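Search this site Go

Hivberg Community Workshop – Quarterly Safety Checklist with Comments
Inspection date: 18 February 2025
Inspected by: Lucimara Meireles

1. Exits and aisles
Main door opens fully. OK.
Rear door opens but sticks at the bottom. Plane it before June.
Aisle by the lumber rack narrowed by offcuts. Moved during the inspection. Repeat item.

2. Fire extinguishers
Tag 446, front wall – gauge in green, pin sealed. OK.
Tag 557, paint cabinet – gauge in green, bracket loose. Tighten.

3. Electrical

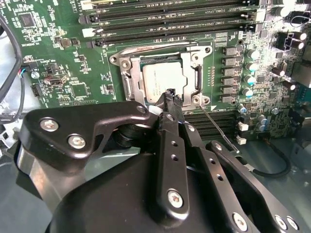 Extension cords are still being used as permanent wiring at two benches. Put in outlets or move the benches. Wrist straps for the electronics area were tested and passed. Members are reminded to unplug a computer before opening it, and to keep fingers and loose screws away from an exposed board like the green one with its processor in the metal socket frame. Small parts go in the lidded trays. Bench circuit labels are readable. GFCI outlets by the sink tripped and reset as they should.

4. Lifting and storage
Top shelf limit is 300 pounds, sign posted. Dobre shelving unit is bolted to the wall at both ends. OK.
Heavy items, including desktop towers, go on a bench or the bottom shelf. One box of castings found on the top shelf. Fail, corrected.

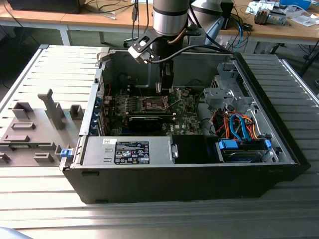 Jundamberg asked whether the 300 pound limit covers the whole shelf or each bay, and said the sign could be read either way. It is for the whole shelf. A new sign will say so.

5. Housekeeping
Oily rag can emptied. OK.
Dust collector bag about half full. Change at next cleaning.
First aid kit short on eye wash. Ordered.

Open items: rear door, extension cords, bracket on 557, shelf sign.

Recent posts
Trarnska table saw: guard refitted
Paint cabinet rules
Spring cleaning sign-up

We use cookies to improve your visit. Accept Settings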